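April, evening

I walked to Ekorgate and back this morning, nearly 7 kilometers, and my knee did not complain. The path by the river is still muddy – I must buy better shoes before summer. I met Ainhoa at the bridge and she invited me for Sunday soup again.
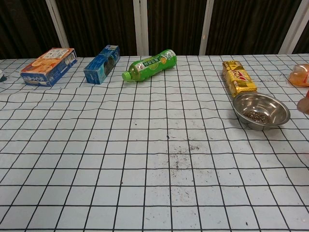
*The checked tablecloth, with the orange and blue box.*

After lunch I wrote to Nicanor about the train to Namen. He wants to leave at 4, but I prefer the earlier one. Tomorrow I will call my sister.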